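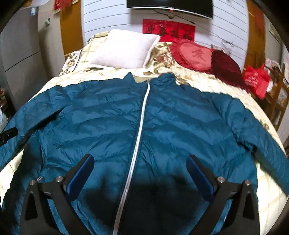
Equipment planning for garment handling

Equipment planning for garment handling is the budgeting and purchase of tools used to teach robots to fold, hang and sort clothing. The main choice is between full robot arms and hand-held grippers, which a person carries from one home or workplace to another. A two-finger gripper with padded fingers can be used over a quilted jacket on an ordinary bed.

Budgeting

Plans usually list hardware, spare parts, storage and operator hours separately. The Pirkell project, led by Judit Bíró, budgeted for 20 hand-held grippers and 74 spare finger pads – pads were treated as a consumable and bolts as part of the frame. Its second order, placed in August, added 2 grippers and no arms.

Garments

Clothing is bought or borrowed under its own budget line. Puffer jackets are often listed apart from shirts and towels, as slick fabric and long zippers call for extra practice time. Pirkell's list ran to 242 garments.

See also

Gripper maintenance
Equipment leasing
Textile sorting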